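Utstead Readers Board > Group Reads > Summer pick: "The Salt Ledger" by Veronica Nedelcu
Thread started Sun 28 July

fenwalker
Right, I've finished it, so I'm opening the thread early.
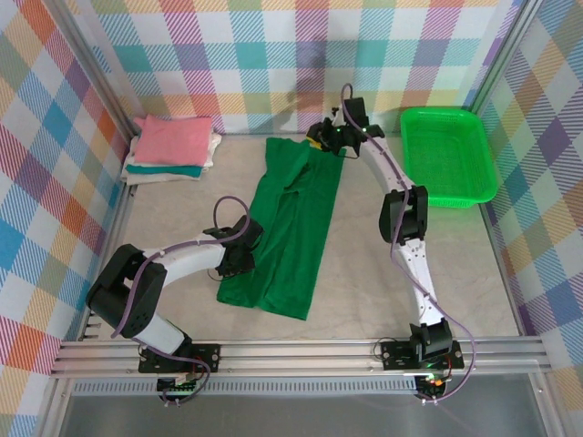

I know the vote was close and I know I voted against, so take this with as much salt as the title has in it. I don't think this is a novel. I think it's nine short stories that a publisher was nervous about, with a family tree stuck in the front to make us believe they add up.

The first one, with the grandmother walking to Bradside to sell the cow, is very good. I'd have been happy with that on its own. Then we jump forward thirty years and we're meant to care about a cousin who was mentioned in one line, and by the time I'd worked out who he was the chapter was over. It does this every time. The back cover says "a sweeping family saga". Who is being swept, and where to?

Also, is anyone else suspicious of the translation? There's a farmhand in chapter four who says "crikey". I don't believe a Moldovan farmhand of that period said anything that comes out as "crikey".

- - -

Pagesmith
I was one of the people who voted for it, so hello.

I don't agree about the stories. They're meant to be read as a family remembering things in the wrong order, which is how my own family does it. My mother will tell you about a wedding and halfway through you find out it's two weddings. The cousin you'd forgotten is the point of the cousin. Everyone in the book has forgotten him as well.

I'll give you "crikey".

- - -

fenwalker
"It's confusing on purpose" covers a lot of books I've not enjoyed.

- - -

marrowfat
Halfway, so no spoilers past the fire please. I'm on page 157 and so far I like it more than I thought I would, but I'm with fenwalker on the family tree. I keep turning back to it and it's wrong. Liviu is down as Ana's brother and in the text he is plainly her uncle. Has anyone got the hardback? Is it wrong in that too?

- - -

Relu Bratu
I have the hardback, and the Romanian edition as well. The tree isn't in the Romanian one at all, so somebody added it for the English edition and I'd guess they did it from the first few chapters. You're right that he's her uncle.

On "crikey": the original word is a mild oath with no good match in English. I might have left it out and let the sentence be short. But I've seen worse. The translator, Mircea Lungu, is very good at weather and kitchens, less so at men shouting at each other.

One thing that gets lost is that the grandmother speaks differently from everyone else. Her Romanian is full of village words that the grandchildren would have to ask about. In English she sounds like a slightly stern schoolteacher. If you found her cold, that may be why.

- - -

fenwalker
That's useful, thanks. I did find her cold. I'm not sure I can give a book marks for what's in a different copy of it, though.

- - -

Tess_in_Fudlow
I'm going to be the grump and say I gave up. Six chapters in, and I'd had three funerals and not one conversation that lasted longer than half a page. I don't need a book to be cheerful but I do like to be told what people want. The salt merchant wants money, fine. What does anyone else in it want?

And I'm getting tired of the way we pick these. Every summer it's a prize winner from somewhere none of us has been, and every summer half the thread says how much they've learned about the country. Have we? I've learned that it had salt. I could have got that from a packet.

- - -

Pagesmith
That's a bit harsh. Nobody said it was a geography lesson. I liked it because of the people.

- - -

Tess_in_Fudlow
The blurb said it. "A window onto a vanished world." I've bought a lot of windows onto vanished worlds and most of them were a bit steamed up.

- - -

oldgreencover
Agree with Tess about the blurbs and disagree about everything else. I thought the ledger chapters were wonderful. The entries getting shorter and shorter as the war gets nearer, until it's just weights and a name. I read that bit on the bus and missed my stop.

What I wasn't convinced by was the ending. (marrowfat, look away now.)

.
.
.
SPOILER

So the ledger turns up in the wall of the house, and it's in good enough shape to be read from cover to cover? After a fire and a flood? And the very person who finds it happens to be the one grandchild who can read the old script? I can put up with one piece of luck per book. This had all of its luck saved up for the last ten pages.

END SPOILER

- - -

fenwalker
Yes, thank you. I'd forgotten the flood, which tells you something. I assumed I'd missed a page where they explained it.

- - -

Relu Bratu
SPOILER AGAIN

I read the ending differently. I don't think she can read it. Look at the last paragraph: she turns the pages and she tells the others what is in them, and what she tells them doesn't match the entries we have been shown. The weights are different. The name is spelled another way. I think she's making it up for her uncle's sake.

END

- - -

oldgreencover
Hm. I've just been and looked and the weights are different. I had taken that for a misprint, given the state of the family tree.

- - -

fenwalker
So had I, and I'm still not sure it isn't one. If the same edition can't get an uncle right, I don't see how we can hang a whole ending on two numbers. Relu, are they different in the Romanian?

- - -

Relu Bratu
They are different there too. Same figures as in yours. The name as well.

- - -

fenwalker
All right. That's a better ending than the one I read. I still think a reader should be able to get to it without owning two copies and knowing somebody called Relu.

- - -

Pagesmith
I got it with one copy!

- - -

fenwalker
Did you? You didn't mention it.

- - -

Pagesmith
I didn't want to spoil it for marrowfat. And I half got it. I thought something was off and I put it down to her being upset.

- - -

marrowfat
I looked away and then I looked back, my own fault. I'm past the fire now anyway. For what it's worth, knowing that makes me more keen to get there.

Does anyone know if her other one is any good? The library has "A House at Low Water" but it's only just come in and there are no reviews I'd trust. The one in the paper by Liviu Avram says it is "luminous" twice.

- - -

Tess_in_Fudlow
Anything called luminous goes straight back on my shelf. It means they couldn't remember what happened in it.

- - -

oldgreencover
I've read it. Shorter, one narrator, set over a single winter, and there's a good deal of talking in it, so Tess might get on with it better than with this one. The middle sags. There's a lodger who plays the accordion and I could have done with less of him. I'd still lend it to someone.

- - -

Tess_in_Fudlow
Is anyone buried?

- - -

oldgreencover
One, and it's the accordion player, so it depends how you feel.

- - -

Mircea Munteanu
New here, I came over from the short story thread. I want to go back to the first post, because I think fenwalker is right that these are stories and wrong that it's a fault. Three of the chapters came out in magazines years before the book did. The cow one is the oldest. You can feel that it was made to stand alone, and the later ones lean on it. I'd much rather the publisher had printed "stories" on the front and let us find the links.

People say collections don't sell. Maybe so. But then you get readers arriving with the wrong idea of what they're holding, and they get cross at chapter two.

- - -

fenwalker
I was cross at chapter two, yes. If it had said stories on the cover I might have voted for it. I'd still have complained about the farmhand.

Moving on to practical matters. The next vote opens when this thread slows down, and the book after that won't be needed until January, so there's time to argue. Could we please have one nomination that's under 300 pages and hasn't been near a prize? I'm putting forward nothing myself, as my last pick got two readers and one of them was me.

- - -

Tess_in_Fudlow
I was the other one. It was dreadful.

- - -

Pagesmith
I'll nominate "A House at Low Water" then, if marrowfat is getting it out anyway. It's short and I don't think it has won anything yet.

- - -

fenwalker
Same author twice running? I'd want to hear from people who haven't posted yet before I agreed to that. Put it on the list and we'll see who turns up.

- - -

marrowfat
Finished. The name is spelled differently on the gravestone too, in the chapter with the priest. Third spelling. Has anyone else got that or is it my copy?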